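Herkham Community Help > Town Hall, Rates and Budget

How do I read the town budget when one fund shows a deficit?

Posted by sitthichai_h, 4/18/23

Hello everyone. I moved to Herkham in February and I try to understand the draft budget before the public comment period closes. I read the summary on the town website two times, and also the long version, but there is one point I cannot solve.

In the table for the general fund, the income is higher than the spending. Good. But in the table for the water and sewer fund, the spending is higher than the income, and the difference is taken from "reserves". Then on the next page it says that the budget is balanced. How can it be balanced if one part is not?

My second question is more practical. My notice says that my property tax will go up by $306 this year. My neighbour has a house of the same size and his goes up by much less. Is this a mistake that I should report, or is it normal?
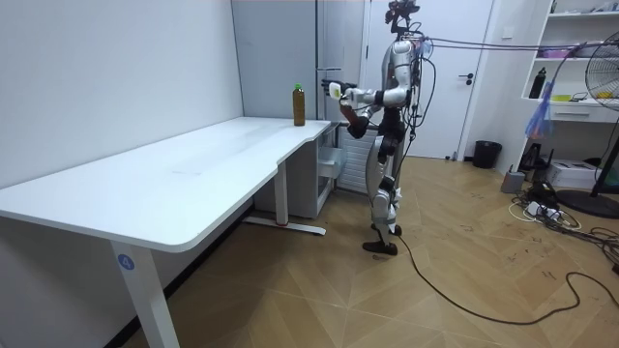 I have also looked at the budget of Jorthorpe, where I lived before, and there they put all the funds in one table, so I could not compare. If someone knows a good explanation in simple words, I will be thankful. I do not want to make a comment to the council which shows only that I did not understand the page.

mitulgate_reader

Welcome to Herkham. I had the same confusion in my first year, so I will try to explain how I understand it now.

The town has several funds and each one is like a separate bank account. Money from water bills can be used only for water and sewer. Property tax goes mostly to the general fund, and this pays for roads, parks, the library and so on. When the town says "balanced", it means that every fund has enough money to pay its spending for the year, and the money already saved in the reserve is counted too. So the water fund can spend more than it collects this year and still be balanced on paper. You should look at what is left in the reserve at the end. It is in the last column of the long version, in small letters.

Why they use the reserve this year: it is for the pipe replacement at Mitulgate Road. In the capital plan you will find 737 metres of pipe, all in one season. It is a one-time cost. If you see the reserve going down every year without such a project, then it is a fair thing to ask about. 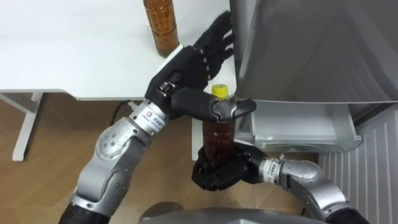 Photo: supplied

About your tax. The increase has two parts. One is the rate, which is the same for all houses. The other is the assessed value of your house, and this can change a lot from one house to the next. If your house was assessed again after it was sold and his was not, you can get a big difference with the same size. Take both assessment notices, if your neighbour agrees, and compare the value line – not the total line. If the value of yours looks wrong, you can ask for a review. The last day to ask is printed on the back of the notice. You don't have to pay a lawyer for this.

For the comment to the council, you can send a question instead of an opinion. They must answer in writing if you use the form and write the page number.

rates_again

It's the same every year, they call it balanced and then the bill goes up. Mine was $2,566 in total and the street is still full of holes. Ask for the review, I did and they lowered the value a bit. Took 26 days.

Don't bother comparing with Jorthorpe, they have a different system for garbage and it is charged separately there.

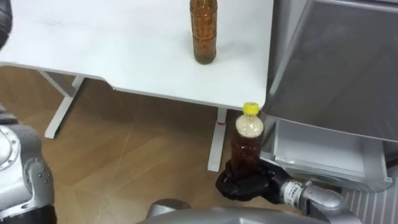 Bottles at the table

sitthichai_h

Thank you both. I found the last column now, and the reserve after this year is still above the minimum that the town has set in its own policy, so I am more calm about the water fund. I did not know that the small letters were part of the table.

My neighbour showed me his notice and the value line is indeed different. His was not assessed again since he bought the house. I will ask for the review anyway and also send one question on the form, about when the reserve will be filled up again – I did not see this in any of the tables.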